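What's On in Tondoteo: A Weekend Guide for People Who Don't Read Weekend Guides
Final project report, Arts and Community Media
November 13, 2025

My project was a printed guide to free and cheap things to do in Tondoteo, and I picked it for a pretty selfish reason. I kept finding out about shows the day after they happened! The Sadine, the old movie house by the river, ran a whole evening of silent comedies with a live piano in September and I only heard about it from a soggy poster in a laundromat window.

So the plan was to cover two weekends in November, put everything on one folded sheet, and see if anyone would go to something they wouldn't have gone to otherwise.

Getting the listings

I figured this would be the easy part. Nope. The Sadine has a newsletter, but it goes out on the Friday and my print deadline was earlier in the week, so I had to call and ask what was coming (they were really nice about it). Erdős Hall, where the folk dances are, puts its schedule on a chalkboard by the door. I walked over and copied it down, then walked over again when the Sunday dance moved to the afternoon. The Vaninero puppet theater had everything online, in order, with prices. Bless them.

I left out anything over $15 and anything where I couldn't get a start time. That cut the chili cook-off, which I still feel bad about, but "starts when the chili's ready" doesn't fit in a time column.

Writing it

My first drafts sounded like ads. Every concert was "unforgettable" and I hadn't been to any of them. My second try went too far the other way and was just times and addresses. What I ended up with was a couple of sentences per event saying what it is, who might like it, and whether there's parking. The puppet one said that kids under four might find the wolf scary, and a dad at the bus stop told me that was the most useful line on the page.

Handing it out

I printed 200 copies and left them at the library, the bakery and the two bus shelters on Mill Street. Each one had a short tear-off survey on the back. I got 56 surveys back, way more than I'd hoped for, though plenty of those only had the first question filled in. The folk dance got the most "I'd never heard of this" checkmarks. I can't say how many people truly went, and next time I'd ask the venues to keep a tally.

The cover

I redid the cover more times than anything else. The early ones had clip art of masks and trumpets and looked like a party store. The final version is simpler: white across the bottom half like a tabletop, light gray above it like a bare wall, and one thin dark line running down the right side like the seam between two wall panels. I planned the title for the gray and the dates for the white. I'd still make the title bigger.
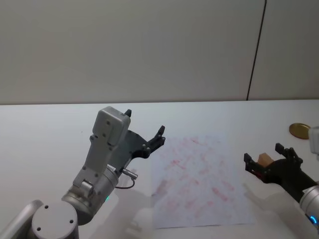
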